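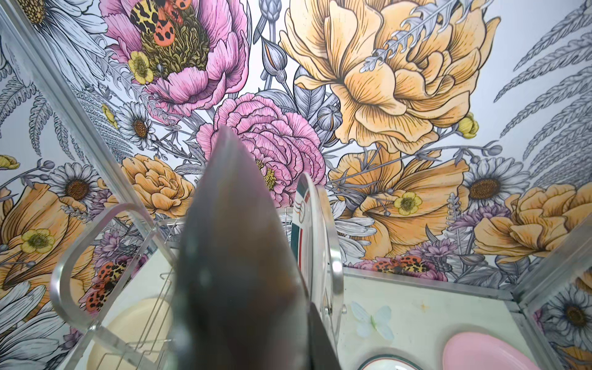
Subject: Re: [Cultulcombe kitchen] Dish rack and the plates
From: Iolanda Fontes
Date: Fri 3 February

Dear all,

Thank you, Meng, for the quick answer. I put the white plate with the green band and the thin red stripe upright in the metal rack, against the loop, and it stands well there. I would like to keep this rack.

Meng wrote:
> Are we keeping the metal rack or buying the
> plastic one? Also, which plates stay in the
> shared kitchen? I have space for 3 only.

For the plates, I propose that the green and red ones stay. The pink one and the yellow one can go to room 46, if you all agree. Please write to me before Monday.

Kind regards,
Iolanda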